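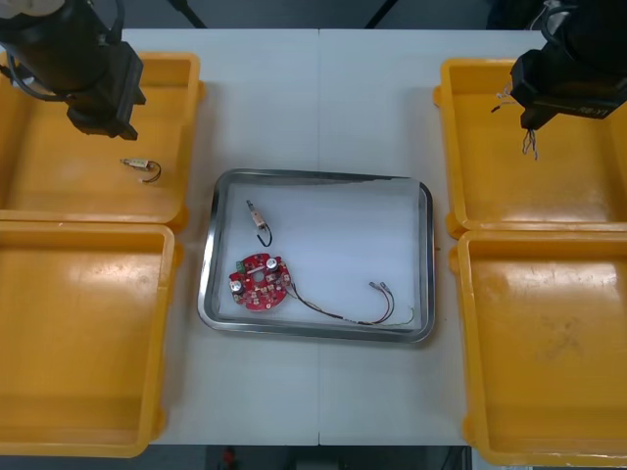
Well, the Mkhize seed grants are out, and I'm still a bit giddy! The panel read 80 applications in January (bless them) and picked four, all from people in their first few years of running a lab. One is Lavanya Krishnan's work on why some kidney patients stop responding to their medication, and I can't wait to see where that goes. 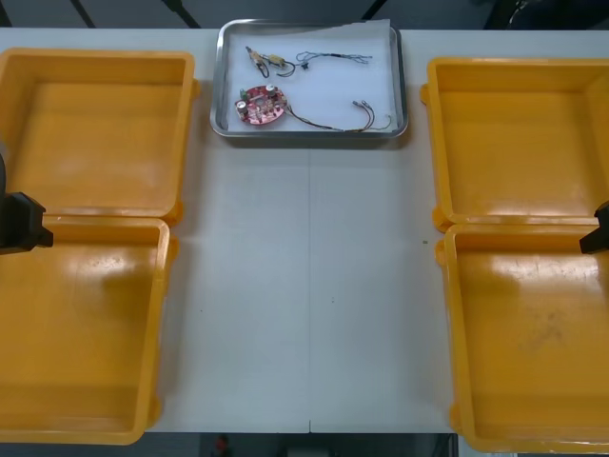 By Soledad Van Dusen, Rinard Building, 14 February 2023

I sat in on the last round of talks and my favourite was Arlo Ferreira's. He wants to follow 135 families through their first year after a childhood asthma diagnosis, mostly by ringing them up and listening.
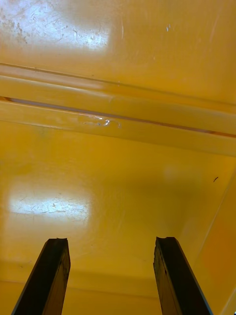
A yellow bin on our floor.

The money runs for a year, and there's a lunch for the new grant holders once the labs get their paperwork back from finance. If you missed out, ask for your reviewers' notes, they're kinder than you'd think. 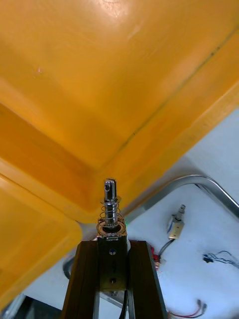

Tarcísio Marinho wrote in to say the two-page limit was too tight for anyone doing clinical work, and he'd like three next time. I've passed it on.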